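Bag Repair by Mail and Drop-Off: Questions We Get a Lot

Adamczyk Bag Repair, Pridurberg. Second counter in Vusenby. Updated January, prices at the bottom.

What do you fix?

Backpacks, daypacks, messenger bags, duffels, most laptop bags. Zippers, buckles, straps, handles, torn seams, worn linings. No hard suitcases. No wheels. No shoes, please stop bringing shoes.

Leather?

Small stuff only. Restitching a handle, yes. Recoloring or patching a whole panel, no. Try a saddle shop.

Do I need an appointment?

No. Walk in. Mornings before 10 are quiet, lunch hour is a mess. Vusenby counter closes at 2 pm and only takes drop-offs, no repairs done there. Bags go over to Pridurberg with the evening run.

How do I get a bag ready?

Empty it. All the pockets, also the little one inside the big one. Shake it out over the trash. We've pulled out keys, half a sandwich, a passport. Found items go in an envelope stapled to your ticket, but we'd rather not.

Then hang it up overnight by the top handle, somewhere it can swing free. Weight off the bottom, and any seam that's about to go will usually show itself.
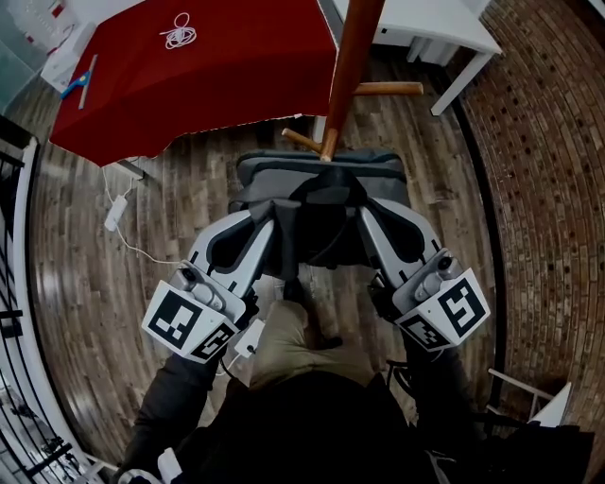 If a strap is already hanging by a few threads, leave it alone. Don't tape it, don't staple it, don't glue it. Glue is the worst one. It soaks into the webbing and our needles gum up, and then you pay for cutting the glued part off before we even start on the tear.

Does it have to be clean?

Yes. Not spotless. Brushed off and dry. We turn away anything moldy, or that smells of gas or cat. Sponge with lukewarm water and a bit of dish soap, rinse, air dry. No washing machine, the coating on the inside peels and we can't put it back.

How long does it take?

Simple jobs, 2 to 6 working days. Buckles often while you wait if we have the size. Full zipper replacement is longer, depends if the color's in stock. Black is always in stock. August and September are slow because of school bags, add a week.

Can you rush it?

Sometimes. Ask at the counter. Rush fee is half the repair price again. Not available in August so don't ask in August.

How much?

Depends on the bag, but the short list:
Buckle or slider, 6 dollars
Restitch one strap, 14 dollars
Top handle replaced, 18 dollars
Zipper slider only, 9 dollars
Full main zipper, 38 dollars
Lining patch, from 12 dollars

Anything over 80 dollars we call first. If we can't reach you the bag waits on the shelf untill we do.

My zipper splits open behind the slider. New zipper?

Probably not! Nine times out of ten it's the slider. Metal gets worn, stops squeezing the teeth together. Cheap fix. Missing teeth is different, that's a new zipper.

Can I get a quote from photos?

Yes, email them. Four photos is enough: front, back, the damage close up, and the brand label if there is one. Daylight is best. Turn off the flash, it wipes out stitching on dark fabric completely.

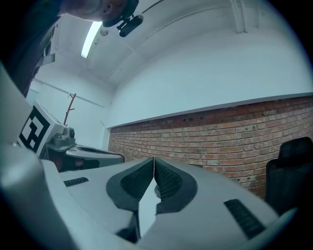
Quotes from photos are good for 30 days and can change once the bag is on our bench. Main reason they change is that the damage turned out bigger than the picture let on. So check what you're sending before you send it. Put the bag down flat, stand over it, shoot straight down. Include a coin for scale if it's a small hole.

Where do I mail it?

Address is on the ticket you get after the quote. Please don't mail without a ticket number, we have had boxes sit for weeks with no name in them. Any box is fine. Plastic bag around it first in case of rain. You pay shipping to us, we pay it back if the repair's over 50 dollars.

Do you match the thread color?

Close as we can. Black, navy, gray and olive are easy. Neon colors, not really. If you want contrast stitching say so on the ticket, otherwise you get the nearest match.

What is the Olen strap?

Our own replacement shoulder strap. Named Olen after the street the first shop was on. Wider than most factory straps, padded, comes in two lengths. We've sewn over 2,000 of them by now. Fits nearly any backpack with a sewn-in strap. Sold in pairs, because one new and one old strap sit crooked on the back.

How do I measure for one?

Clear a table. Loosen both straps all the way, and pull them out to the sides so nothing's trapped underneath. Measure from the top seam to the end of the padding. Then the width at the widest point. Write both down, in inches. Do both straps even if they look the same, old ones stretch.

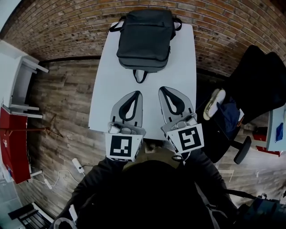

Is there a warranty?

Six months on our stitching. One year on Olen straps. Not on the rest of the bag, and not if a dog was involved. Bring the ticket or the email, we look it up either way.

What if my bag isn't worth fixing?

We'll say so. No charge for looking. You can take it home or leave it with us for parts, we save good buckles and webbing and use them on the cheap repairs.

I lost my ticket.

Fine. Tell us the name, the color of the bag and the month you brought it in. Takes a little longer.

How long do you keep finished bags?

90 days. We text twice. After that it goes on the donation rack and we can't get it back for you, sorry.

Cash or card?

Both in Pridurberg. Cash only at the Vusenby counter for now, the card reader there is on order.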